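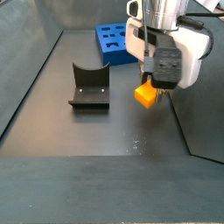
Has anyone applied for the assistant technician post at Neltix this year? I sent my form in on the Tuesday it opened and I still have no hall ticket number. The written test is in September, so I'm getting nervous. The practice paper has a shape-matching part, kind of like that blue foam block with all the different cut-outs, and I'm fine with that. It's the ticket I'm stuck on! The status page just says "received" and nothing else.

Cidex_fan
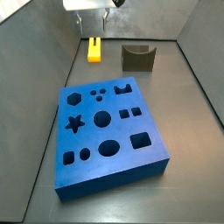
Same thing happened to me when I went for the clerk post (different form, same website). My payment of 20 never got matched to my application, so it sat there at "received" for over 3 weeks. I emailed them the bank receipt and the ticket showed up after that. Check your spam folder too, mine was in there.

Neagu

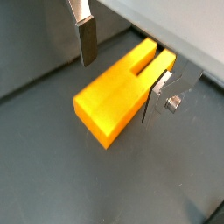

Can I still fix a spelling mistake in my name once the form is in?

You have to write to the help desk with a copy of your ID, and they change it by hand. Do it before the ticket comes out, and make sure the name matches your ID letter for letter, middle name and all.

Bridum

just call them. i got through at 5 in the afternoon after trying all morning. there were 2000 people going for my post so they're pretty swamped

lowkey_applicant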